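The Soup Train

The night train out of Hrubý had a kitchen the size of a closet, and Bit-na Wi loved every inch of it! She loved the shelf that folded down onto her hip, and the window that only opened when the train leaned left, and most of all she loved the hour after Trosen, when the people who couldn't sleep started coming down the corridor in their socks.

"Is it on?" they'd say.

"It's always on," she'd say, and it was, a big dented pot of barley soup with so much dill in it that you could smell it two cars away.

It was November and the passes were already white. Car 76 was full of students heading home, and they ate like wolves, and one of them played a mouth organ (badly, wonderfully) until the conductor came to complain and stayed for a second helping. Then the train slowed, and slowed some more, and stopped.

"Snow on the line," said the conductor, wiping his chin. "They're sending a plow up from Ovlow."

"How long?"

"How much soup have you got?"

She had plenty, but she was short of hands, and that was how Karim Khalaf came into it. He'd been standing in the doorway for ten minutes in a coat much too thin for the mountains, holding a cardboard box against his chest with both arms.

"I can carry things," he said. "I'm careful."

And he was! He went up and down that swaying, stopped, ticking train with four bowls at a time and never lost a drop. He learned who wanted bread. He found an old woman in the last car who hadn't eaten since noon and sat with her while she told him about the dance hall at Wovent, where the floor was sprung with horsehair and you could jump, she swore, as high as the lamps.

Around two in the morning the bowls ran out. There were people still waiting, and every bowl on the train was in somebody's lap.

Karim put his box on the counter and looked at it for a while. Then he cut the string.
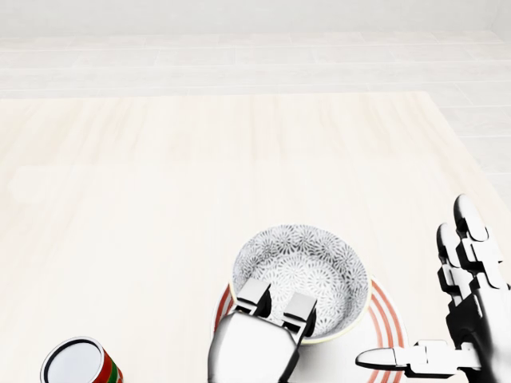 Last changed in November, 4:10 p.m.

Inside, wrapped in pages of a newspaper, were his mother's dishes. Plates with red-orange rings around the rim, and round bowls, cream-yellow at the edge, the kind that make you want to cup them in both hands.

"They're for my sister's wedding," he said. "She told me nobody was to eat off them first."

"Then we can't," said Bit-na.

"She's never been stuck on a mountain." He was already filling one.

The plow came through at dawn, all lamps and thunder, and the whole train cheered it. Bit-na washed his dishes herself and wrapped each one again, and she slid a jar of dried dill in between the plates. When they pulled into Ovlow there was a young woman on the platform, stamping her feet in the cold, and Karim held the box up to the window so she could see it.

"Did you keep them safe?" she shouted through the glass.

"Come aboard," he shouted back. "There's soup!"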